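# Kasgate Community Seed Library: Your Questions

**Do I need a library card to take seeds?**

Nope! Walk in, pick your packets, write them in the green notebook and go. We'd love it if you put down your first name and what you took, so we know what to restock, but that's all the paperwork there is.

**How many packets can I take?**

Up to 5 per visit. If you're planting a school bed or a shared garden, email us first and we'll set a bigger bundle aside for you.

**What have you got right now?**

So much! We started with 13 kinds of beans and a shoebox of marigolds, and last September we passed 2,000 packets. Tomatoes, peppers and squash go fastest. The long beans from Jaruwan Rungrueang's garden are back this year too, and if you have a fence or an arch for them to climb, please try them. They grow like mad and they're wonderful stir-fried with garlic.

**Do I have to bring seeds back?**

You don't have to, but we get very excited when people do. Beans, peas, lettuce and tomatoes are the easiest ones to save and usually come true to type. Squash and pumpkins cross with their neighbors at the drop of a hat, so please only return those if you pollinated them by hand (ask us how, it's fun and takes a few minutes early in the morning).

**How dry is dry enough?**

A bean should shatter when you hit it with a hammer. If it squashes or dents, give it another week. Spread small seeds on a plate, never on paper towels, or you'll be picking fuzz off them until spring.

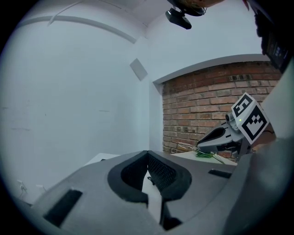

*Grey casing near a white table.*

**Can I bring seeds from packets I bought?**

Yes, as long as they're open-pollinated. Hybrids (look for "F1" on the label) grow fine, but their seeds won't give you the same plant again, so we keep those in a separate drawer marked "Surprises."

**My seeds are three years old. Toss them?**

Please don't! Roll ten in a damp paper towel, put it in a plastic bag somewhere warm and look again in a week. If six or more have sprouted, sow as normal. Fewer than that, sow thickly. Onions and parsnips are the real exceptions, and we'd start those fresh every year.

**Where are you?**

Second floor of the Paisan Building on Trillov Street, up the stairs or the elevator by the bike racks. We're open from 10 a.m. to 3 p.m. whenever the reading room is.

**Can I help sort?**

Yes please! Sorting mornings start at 9:30, and there's tea. Bring reading glasses if you use them, because carrot seed is tiny.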